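May 26, 2009

# Where Does the Water Go? My Report on the Dundilport Footbridge Path

So I picked the footbridge path because I walk on it every single day and every single spring my shoes get wrecked. That was pretty much the whole reason. My first topic was going to be noise near the Steyn rail yard, but two other people already had noise, and I was tired of soggy socks anyway.

The path runs from the end of Gusik Street down to the river, crosses the footbridge and comes up by the Dusiseck playing fields. It's 400 yards long from the street sign to the bridge steps. My question was: why does the low part stay flooded for days when the rest of it dries out in an afternoon?

## What I thought before I started

I figured it was the river. Everybody I talked to figured it was the river too! My grandmother says it used to come right over the bank when she was a girl, and my neighbor told me the same story with an extra cow in it. So my guess was that when the river goes up, the ground by the path fills from underneath and the puddle just sits there.

## What I did

I pushed a stake with inch marks into the low spot and another one into the bank, and I read them both before school and again before supper. I also kept a rain gauge on our back fence (a straight-sided jar, the kind olives come in, with a ruler taped on). I wrote everything in a green notebook and copied it out neater on weekends at the big table, which took way longer than the measuring did.

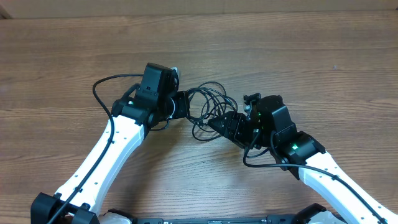
The hardest part was being regular. I missed a few mornings, and one whole weekend when we went to my cousin's, and those are blank in my chart. I thought about filling them in with the average of the days on each side, but Mrs. Oakes said to leave a gap if there's a gap, so I did. In the end I had 189 readings from the puddle stake and a few less from the bank one, which got knocked over (I think by a dog) and had to be put back.

I also did a soil test in three places along the path. You dig a hole as deep as a soup can, fill it with water, and time how long it takes to drain. The hole at the top of the path drained in 2 minutes. The one halfway down was slower. The one in the low spot still had water in it when I had to go home for dinner, and I'd been sitting there so long my legs fell asleep.

## What I found

The river was mostly innocent. There were days when the bank stake showed the river going down and the puddle stayed exactly where it was, and there was one storm where the puddle came up overnight and the river hardly moved until the next evening. If the river was filling the puddle, it should have been the other way around.

What matched much better was the rain jar. Every time I got a good amount in the jar, the puddle went up, and then it took forever to go back down. Put that together with the soup can holes and I think the low spot is sitting on clay. The water runs down the slope from Gusik Street, gets to the clay, and stays. 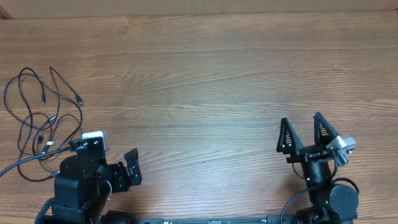 **Teodora Krasniqi**
*Student researcher, Earth Science project group*

There's one more thing I should put in, and it's the drain. While I was looking for a good place to dig, I found an iron grate under the grass on the uphill side, packed solid with dirt and leaves. I asked at the town office and the lady there was really nice and pulled out an old map, and there it was, drain number 302! She said she'd pass it along. I don't know if anyone has been out to look at it yet.

## What I'd do differently

I'd start earlier, for one. I only caught the end of the snowmelt and I bet that's the biggest puddle of the year. I'd use a better stake on the bank. I'd also do more holes, because three is not very many and I'm guessing about everything in between them.

If the drain gets cleaned out I want to do the soil holes and the stake all over again in July, when we get those big afternoon thunderstorms, and see if the water goes down any faster. My chart is at the back, and the green notebook is in the folder if you want to check my copying.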